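**Wording for Mum's notice, and do we name everybody?**

**pegbag_jo**

Hello all, long time reader, hardly ever post. Mum died in August and my brother and I have been left to write the notice for the paper. I've done a first go and it's miles too long. The Telbridge paper charges by the character once you're past a certain point, and mine came out at 2714 with spaces. The online form just turned red and stopped talking to me.

Most of it is names. Mum was one of seven, and she had two marriages, and the stepchildren from the second have been lovely, and then there's the cousins in Wultcombe who'll notice if they're missing. My brother wants to cut it to "survived by her loving family" and leave it there. I think that sounds like something off a form. She was 74 and she knew everyone in our end of town, and I'd like it to sound like her.

So, do you list everyone or not? And where do the stepchildren go?
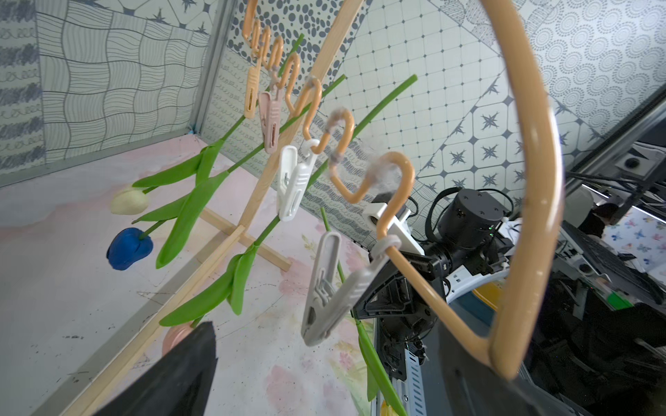

**Maureen_W** reckons your brother has the right idea, or half of it anyway. (Sorry, I always write as Maureen_W on here, my daughter set it up as a joke and it stuck.) We named every single person for my dad and still left out a nephew. He didn't speak to my sister for two years. If you say "family" you can't leave anyone out. So sorry about your mum, love.

**tallboy59**

Disagree with Maureen, sorry! I do family history and those lists of names are gold. I found a whole branch of ours through a notice from the fifties that named the sons-in-law and where they were living. "Loving family" tells your great-grandchildren nothing at all. Put the names in and cut the flowery stuff instead, if anything has to go.

**Maureen_W**

With respect, the great-grandchildren aren't paying for it.

**tallboy59**

Fair enough. But somebody will be looking one day.

**Oskari Kokkonen**

You can do both. When my wife's father went, we put a short one in the paper with the children only, and a long one on the funeral director's page, which cost us nothing extra. Ours was Grurier, I don't know if they have a branch near you. We had every cousin on there, plus the dog. The paper one just gave the web address at the bottom.

For stepchildren, we wrote them in with the others by age, no "step". Ask them first though. One of ours wanted it left in, as her own dad was still living and she thought he'd be hurt.

**pegbag_jo**

Oh that's really helpful Oskari, thank you. I hadn't thought of asking them, I'd just been shuffling them about on the page at midnight like a seating plan.

I've had another go this morning. I took out the bit about her schooldays and most of the bowls club, and I'm down to 1586, which still has all seven brothers and sisters in it (well, six and her). I kept the line about her and Pat running the tea stall, as Pat would never forgive me.
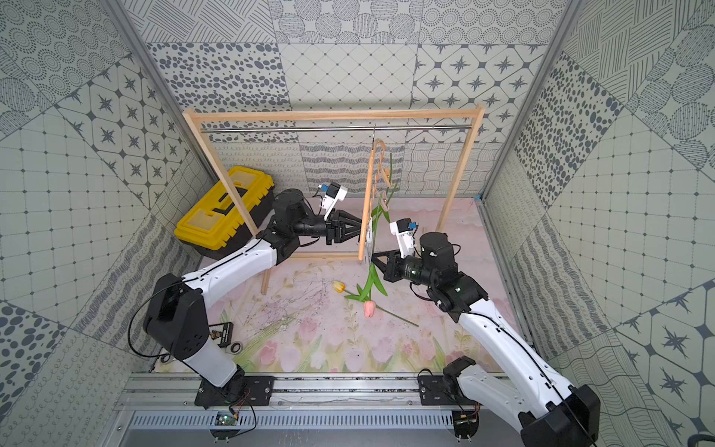 Still stuck on the opening. My brother has "passed peacefully" and I've got "died", because Mum couldn't stand "passed". She used to say passed what, her driving test? But he says people will find it hard to read over breakfast.

**Maureen_W**

Go with what your mum would have said. I'm with you on that one.

**tallboy59**

"Died". And please put her maiden name in!! You'd be amazed how many leave it off.

**lindy_thaweesak**

Going against the grain, I'd let your brother have "passed peacefully" if you're getting your way with the names. My sister and I fell out over one word on a card and I couldn't tell you now which word it was.

Also check what time they close for the next edition. Ours was noon and we missed it by ten minutes.

**pegbag_jo**

Maiden name!! I'd left it off. Going back in now, that's another nine characters.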